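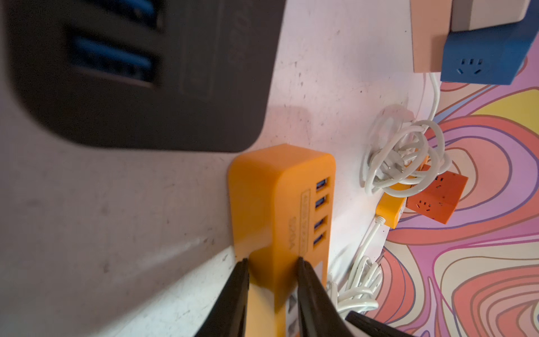
3.2 Kleinteile am Schreibtisch

Ich gebe es gleich zu: Mit den Steckern hatte ich in der Wallent-Studie am wenigsten gerechnet. Wir wollten wissen, was auf Arbeitstischen liegen bleibt, und ich dachte natürlich an Papier! Von den 569 Gegenständen, die wir im Februar erfasst haben, gehörten aber 165 zur Gruppe »Strom und Anschluss«, also Adapter, Ladegeräte, Hubs und lose Kabel. Papier kam nur auf 90 (Hefte und Mappen mitgezählt).

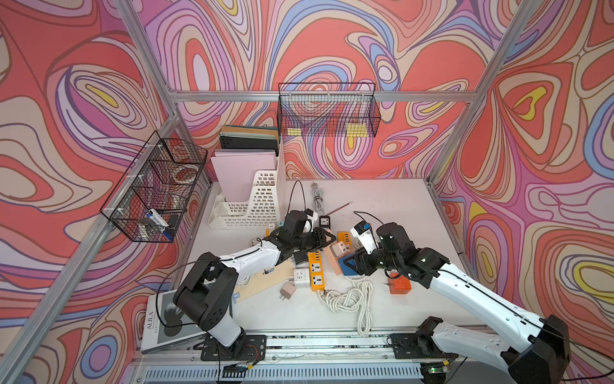

Adapter sind beim Sortieren ziemlich lästig — sie sind klein, kantig und haben fast nie einen festen Platz. Ein Heft stellt man in den Ordnungshalter und gut. Ein Steckeradapter dagegen steckt mal in der Leiste, mal liegt er daneben, und beides kann man aufgeräumt nennen. Wir haben deshalb das Schema von Rernumley übernommen und nur eine Klasse ergänzt: »in Gebrauch, ortsfest«. Darunter fällt alles, was in einer Steckdosenleiste steckt.

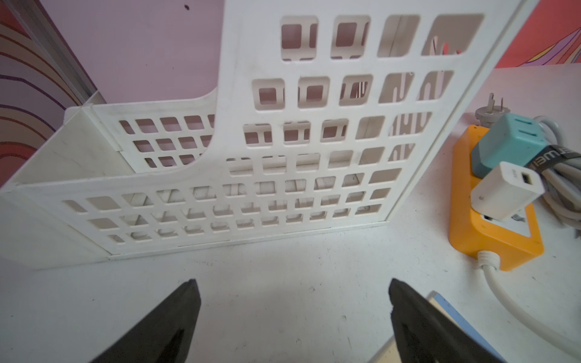

Abb. 4: Stehsammler mit Lochraster, rechts daneben eine Steckdosenleiste mit Adapter und USB-Ladegerät.

Offen bleibt für mich, wie man gebündelte Kabel zählt. Ich habe jedes Bündel als ein Stück gewertet, bei Shezi zählt jeder Strang einzeln (da kommt man dann schnell auf ganz andere Summen).

Zuletzt aktualisiert: 3. Juni 2019
12 Kommentare · 31 Mal geteilt
© Zader · Kontakt · Nach oben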